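Restoring the Software of the Hona Drum Computer

Project report, second year, Computing History course
1/22/22

1. Why I chose this subject

In our course we must choose one old machine and study how people really worked with it. Most students chose a home computer, because the emulators are ready and the games are fun. I chose the Hona, a small drum computer which the Broltik factory used for payroll and stock lists. It has no screen, and its memory is a rotating drum of 600 words. I wanted to understand how a person can write a useful program when the place of every instruction on the drum decides how fast it runs.

The machine itself is gone. What remains is one box of paper tapes, two manuals and a set of coding sheets filled in by hand. They are kept in the Jafri collection, and my supervisor, Rakiya Okeke, helped me to get the permission to copy them. 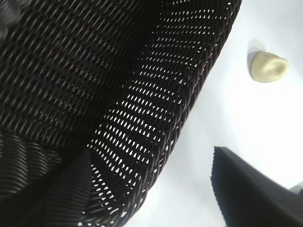
2. Reading the tapes

The tapes are five-hole tapes. Before I could read them, I had to learn the code, and this took longer than I planned. The manual prints a table of the characters, but the table is from an earlier model. On the tapes from the factory, the codes for the minus sign and for the end of block are exchanged. I found this only when my first payroll program printed negative wages for everyone.

I scanned each tape in short pieces and wrote a small Python script which finds the holes and makes a text file. The script checks the sprocket holes first – if their distance changes too much, it stops and asks me to look at the scan. Then it compares the check sum at the end of each block. In total I recovered 1,650 instructions. Of these, 700 belong to the payroll program, and the rest are stock lists and short test routines.

Two blocks have a wrong check sum. For one of them I could correct the mistake with the coding sheet. For the other there is no sheet, so I left it as it is and marked it in the file.

3. The simulator

The simulator is called Groltance. It is written in C and has three parts: the drum, the arithmetic unit and the tape reader. The arithmetic unit was the easiest. The drum was difficult because I wanted the timing to be correct also, and not only the results.

Each instruction contains the address of the next instruction. A good programmer put the next instruction at the place where the drum would be when the present one was finished. If the place is missed by one word, the machine must wait a full turn. In the coding sheets there is a column where the programmer crossed out the used addresses by pencil. I did the same on paper for a short sorting routine, and my version was much slower than theirs.
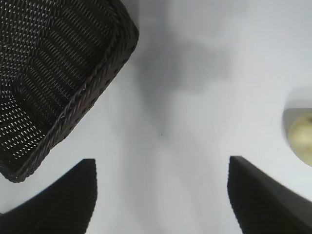
Rakiya Okeke remarked, after reading my first draft, that I should not compare my routine with theirs before checking how division is timed, as the manual gives only the longest case. She was right about this. I went back to the test routines, and one of them runs the same division with different numbers, so I could work out a rule that fits. After the change my routine was still slower, but the difference was smaller.

4. Results and open questions

The payroll program now runs from start to end and prints a list in the same layout as the one glued inside the second manual. The December list has an extra column, and I do not know what it means. It may be a bonus, or a correction from the month before. 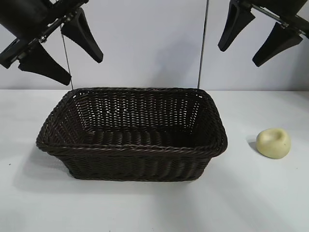 Reading time: 2 minutes for the remaining part

The stock program stops at the bad block. I tried to guess the missing instructions from the ones around them, but I got more than one answer which looks possible, so I did not include any of them in the final version.

5. What I would do differently

I would start with the coding sheets and go to the tapes later. The sheets have notes in the margin, and some of these notes explain tricks which I spent many evenings to discover alone. I would also write the tests before the simulator – my first version had an error in the carry, and I searched for it in the wrong part of the code.

The source code and the text files of the tapes are on the course server, in the folder for this project. The scans are stored separately, and for these please ask my supervisor.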